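Shoe smell in a small entry hall, what helps?

Hello everyone. We moved to a rented apartment in Lurosdale in September, and the entry has no window. We keep our shoes on an open rack with two tiers, standing on the carpet. After some weeks the whole hall has a smell, mostly from house slippers. I washed the carpet already. Must I buy a closed cabinet, or is there a cheaper way?

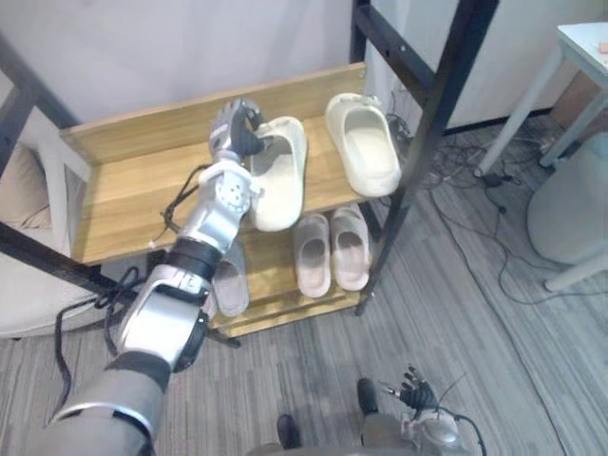

Page last changed: 18 May 2018

I forgot to write that the landlord does not permit drilling, so a fan on the wall is not possible. My budget is small. A Kragh cabinet costs 328 in the shop near us and this is too much for me.

Posted by hallway_lurosdale

Please do not buy the closed cabinet. I had one from Sesero and the smell became stronger, as the air could not move inside. Open shelves are better. Put the shoes you wore today on the top shelf, and leave a little space between the pairs. Wipe the shelf boards once a week with warm water and a drop of dish soap, then dry them with a cloth.

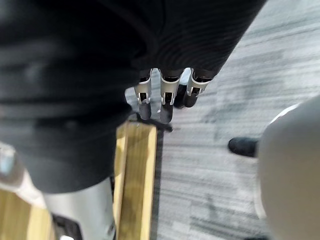 Near the shoe rack

For the slippers, sprinkle baking soda inside in the evening and shake it out in the morning. Do not do this with real leather, it can become dry and hard.

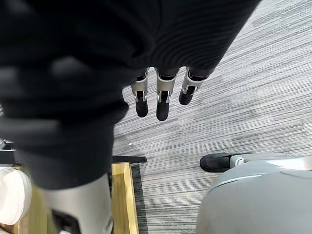
sockdrawer77, Household section moderator

I agree with the baking soda. I would add that the socks matter more than the slippers. Cotton socks keep the sweat, so I changed to wool and the difference was clear after 2 weeks. Also check if the label permits washing the slippers. Mine can be washed by hand in cool water, and I let them dry in the shade.
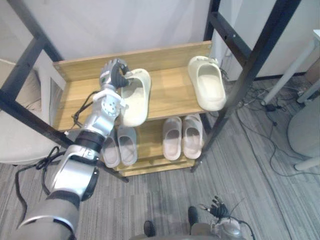 Other reply, from prorkcombe_tenant

Just get new slippers. In Prorkcombe they sell them cheap at the market. I do not know about carpets, but ours also smelled and it was from the previous tenant's dog.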